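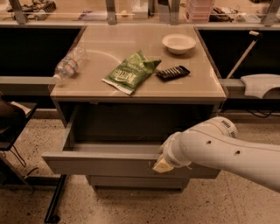 Sun 20 August

Drawer day. I had put it off since the move and the forecast gave rain until evening, so there was no argument left for the yard.

The small tan cabinet is now in its place on the terrazzo, after a week in the passage with a blanket over it. It came from Ishbel Gillies, who was clearing her mother's apartment at Billgate and wanted it out before the new tenants signed. I paid 40 for it, which she said was too much and took anyway. Two drawers, a wide one at the top and a narrower one under it. The top surface is a light beige laminate with a high gloss. It shows every ceiling light in the room and will show every fingerprint too. I considered a matte film for it and decided to wait and see how irritating it gets.

The fault Ishbel warned me about is in the wide drawer. It ran well for the first part of its travel, then bound, then released with a jerk. In the passage I had blamed the floor. On the terrazzo, which is flat to within what my level can read, it did the same thing, so the floor was cleared of suspicion.

Procedure, for the next time I have to do this and have forgotten. Empty the drawer. Pull to the stop. Lift the front edge to clear the catch, then draw it straight out, keeping both sides even. It came out on the second try. I set it on a towel and looked at the runners with a flashlight. The left one was clean. The right one had a gray paste along the lower channel, old grease with lint and grit in it, and the rear screw had backed out far enough for the head to rub. The rubbing had left a bright line on the side of the drawer. That line matched the point where it bound.

Cleaned both channels with a rag on the end of a ruler, then with mineral spirits, then with a dry rag. The rear screw would not bite. The hole had gone oversize. I packed it with two slivers of matchstick and wood glue, left it while I had coffee, and drove the same screw back by hand. Probably I should have left it longer. I put a dry lubricant on both channels and no grease, having seen what grease does in there.

Refitting took more time than all the rest. The drawer has to engage both runners at once and I could see only one of them. Alasdair Mackay called from next door in the middle of this to ask whether I still had his long clamp. I do. I told him he would get it tomorrow. He stayed on the line to explain a method for drawers that involves lying on the floor. I did not lie on the floor, but the advice to load the right side first was sound and I used it.

Result: the wide drawer now opens and closes without binding. There is a slight rub in the last part of the closing travel which I can hear but can't feel. Lower drawer needed nothing. I ran it in and out a few times for comparison and left it shut.

The interior of the wide drawer is gray and had a smell of pencils. Wiped with dish soap and water, then with plain water. Left it open to air.

Then the contents question. The cabinet stands between the door and the kitchen, so whatever goes into it has to be wanted by people passing in one direction or the other. My first plan was tools. Skye MacLeish, when she saw the plan last weekend, pointed out that no one has ever needed a wrench while walking to the kitchen. Her proposal was snacks and things for the road. I resisted this for a few days and have come round to it. The wide drawer gets food and drink for going out. The lower one gets batteries, tape, string, spare fuses and the small flashlight.

To see whether the arrangement would work I put a few items on top. A clear plastic water bottle, which has to lie on its side, as I doubt the drawer will take it standing. One green bag of kettle-style potato chips, flat. One candy bar in a black wrapper with light stripes. The small white bowl, round and shallow, went toward the back right corner and is meant to stay there permanently for keys and coins. The rest is drawer stock.

Findings on the bottle. Lying down, it rolls if the drawer is opened fast. The ridges on the body slow it a little but don't stop it. With the chips next to it, it doesn't roll, but the chips pay for that. A divider would fix this. I have an offcut from the closet shelf which would do if trimmed, and I would sooner fit one fixed divider along the left side than buy one of the spring-loaded kind, which let go at night and sound like a burglary.

Findings on the chips. The bag is already crumpled and I was not gentle with it today. A bag of that kind is mostly air and wants height more than width. It will go in if nothing is put on top of it. That rule will hold until Callum Shearer visits.

Findings on the candy bar. None. It fits anywhere.

Findings on the bowl. Too light. Keys dropped into it from standing height push it toward the wall. Three felt pads made this worse, naturally, felt being what one uses to make things slide. Took them off again. I have some rubber feet left over from the radio, but they are black and may leave marks on the laminate. Will test one on the underside of the cabinet first, where a mark can't matter, and leave it there for 14 days before deciding. Note to check on it.

Weight. I wanted to know what the right runner would be asked to carry now that one of its screws is held by matchsticks. Put the kitchen scale on the counter and went through the likely load. The candy bar came out at 210 grams, which I did not believe. I took it off, zeroed the scale and weighed it again, and got a much lower figure. The scale had still been holding the plate from breakfast in its memory. I did not write down the second figure. In any case the bottles will dominate, and I'll limit it to 3 of those, full, until the glue has had its time. After that I see no reason for a limit.

Lunch at two. Soup, the last of the bread.

In the afternoon Shigeru Yoshida came by to return the level (the long one; I had been using the short one all morning and complaining about it to myself). He laid it across the cabinet top in both directions and said nothing for a while. Then he said the left rear corner was low. I said within tolerance. He asked whose tolerance. We put a folded card under that corner and the bubble centered. I have to concede that with the card in place the slight rub on closing became slighter. I had leveled the floor in my head and never put the thing across the cabinet itself. The card is temporary. A proper shim should be cut from something that doesn't compress, and I will do it from the same offcut as the divider, if there is enough left.

Shigeru is off to Tadumness in November for the pump job, and he thinks he will be there through the winter. He asked if I wanted his shelving while he's gone. I said I would measure. He knows that means yes. The shelving is steel and would go on the long wall, but the outlet is in the wrong place for it, or the shelving is in the wrong place for the outlet. Put it on the list.

He also had an opinion on the drawer pull, or the lack of one. The front is a flat panel and you open it by hooking your fingers over the top edge. He would fit a handle. I would not. Drilling the front means committing to a position, and the top edge works perfectly well as long as the drawer runs freely, which it now does. Counterargument, his: hooking the edge always happens near one side, depending which hand is free, so the drawer gets pulled crooked, and that is likely how the rear screw worked loose to begin with. This is a better argument than I gave it credit for at the time. A handle in the center would put the load in the middle. I could use the adhesive type and avoid the drill. Will look at what Terkura have in the next catalog, they used to do a plain bar in gray.

After he left I mopped the terrazzo, which needed it because of the grit out of the runner. Gray grit on a speckled floor with dark spots in it is very hard to see. I found most of it by walking on it in socks. Went over that section twice and let the fan run.

Then the other small things, for the record. Replaced the washer in the bathroom cold tap. Bled the radiator that did not need bleeding. Moved the coat hooks down by one hole. Found the missing hex key in the box marked cables.

Outstanding:
Divider for wide drawer, cut and fit.
Shim, left rear corner.
Rubber foot test, underside.
Return long clamp to Alasdair.
Measure long wall, including outlet.
Handle, undecided.
Reset kitchen scale before use, always.

Rain stopped at seven. Ishbel sent a message asking if the drawer had been worth it. I wrote back that the screw was at fault and that the cabinet was level. She answered that it had never been level in her mother's time. Checked the glue with a fingernail before bed and it was hard at the surface. Drawer closed for the night, still empty. Stock goes in tomorrow after work.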